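Small Claims After Minor Crashes: How Drivers in Maltport Handle Injury Paperwork

Project report, Introduction to Civil Law

1. Background

When two cars hit each other at low speed, most drivers trade insurance details and go home. If a sore neck or back shows up later, the driver has to show that the crash caused it. Lawyers call this causation, and it is often the hardest part of a small injury claim.

Our project looked at one piece of that problem: what papers people keep after a minor crash, and whether those papers would help them later. We did not look at serious crashes or at claims that went to trial.

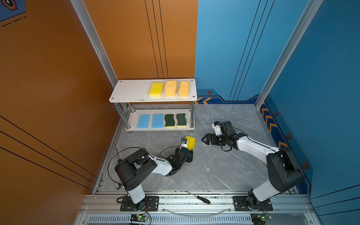 2. How we collected the data

We handed out a paper survey at the Maltport campus and at the public library in Celtemdale during April. The survey had 14 questions and took a few minutes to fill in. We got 159 usable forms back. Of these, 53 came from people who had been in a minor crash as a driver or passenger. The rest of this report is based on those 53 unless we say otherwise.

We did not ask for names, claim numbers or the names of insurers. People could skip any question. Two forms were dropped before the count because the answers on the first page and the second page did not match.

We also read the public help pages of the Holloway legal clinic and took notes on what it tells people to keep. Its list became the basis for our own checklist – crash report, photos of both cars, medical visit notes, receipts, and a record of missed work.

3. What people kept

Of the 53 people, 40 had photos of the damage to their own car. Far fewer had photos of the other car, and several wrote in the margin that they had not thought of it. Repair bills were also common, which makes sense, as the repair shop hands them over without being asked.

Medical records were the weak spot. Many people with pain in the first week did not see a doctor until later, and some never went. A gap like that gives the insurer room to argue that something else caused the injury. 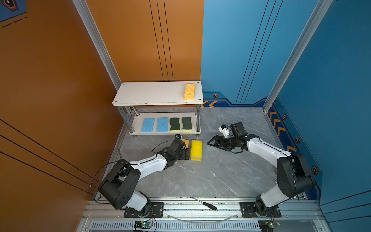 The same went for missed work. People remembered taking time off, but few had it in writing. A short note from an employer or a copy of a pay stub would have been enough in most cases, and both are much easier to get in the same month than a year later.

We also asked whether the person had given a recorded statement to the other driver's insurer. A good number were not sure. They had taken a phone call and answered questions, and could not say if it was recorded.

4. The Trisier folder

As the practical part of the project we put together a one-page checklist and a plain folder with five pockets. We named it Trisier. Each pocket has a label matching one item on the checklist, and the inside cover has space for dates of doctor visits and phone calls.

Our first version had the pockets in the order the Holloway list uses. Testers in class kept putting receipts in the medical pocket, so we moved the two next to each other and changed the label to "Receipts – all kinds." That fixed most of it.

5. Common question from the survey
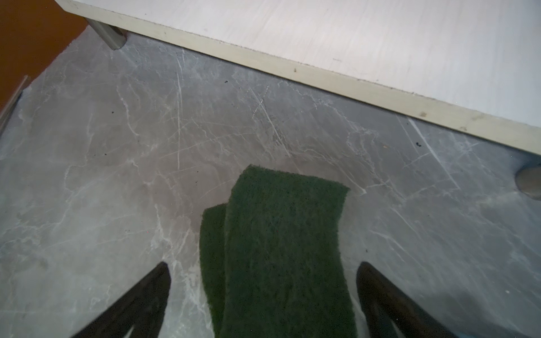

How long does a person have to file a claim after a minor crash?

It depends on the state and on the type of claim. Deadlines for injury and for property damage can differ, and an insurance policy may set its own shorter time for reporting the crash. Anyone close to a deadline should ask a lawyer or a legal clinic.

6. Limits

Our sample was small and came from two places. Students were overrepresented, and they may keep fewer papers than older drivers. We also relied on memory for crashes that were in some cases years old. A follow-up survey could ask only about crashes in the past year and include a question on whether the claim was paid.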